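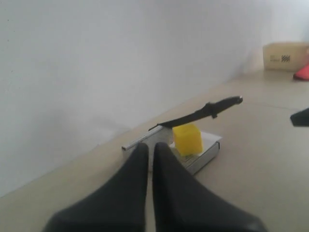

Wrist cam view, Pometti fingers, cube on the paper cutter

gristmill_ed
Posted September 11, 2021
Well folks, I finally got the Pometti fingers on the arm after running the Grilik pair all through August, and I wanted to share how they're getting along before I forget the details. Short version, I like them! They're wide and black and they do fill up a lot of the bottom of the view, but the yellow cube stays in sight between the tips and the cutter arm, and for the sort of fiddly reaching I do that matters more to me than anything. I've got 1000 cycles on them so far with the Wado controller and haven't had to touch the screws.

tallpines
Nice to see you posting again, Ed. I have to disagree on the view, though. That's an awful lot of finger, and all of it blurry. I went back to the Griliks for exactly that reason (narrower at the root, so you get some of your floor back).

gristmill_ed
Fair enough, and you did warn me. The Griliks wore a groove in the pads by 3000 cycles on mine, which is why I went shopping in the first place.

bobbin_and_wire
Can the gap between the tips be set wider in software, or is that just how they sit? I have the Mulcahy controller and it only gives me 4 preset openings, so I'd want to know before spending the money.

gristmill_ed
You can set it on the Wado, any opening you like. No idea on the Mulcahy, sorry!

tallpines
Mulcahy owner here too. You can add your own presets, it's buried in the service menu. And Ed, move that camera mount up a notch before you get to 2000, I still think you'd be happier.

gristmill_ed
All right, all right, I'll try it next weekend and put up another one from the higher hole.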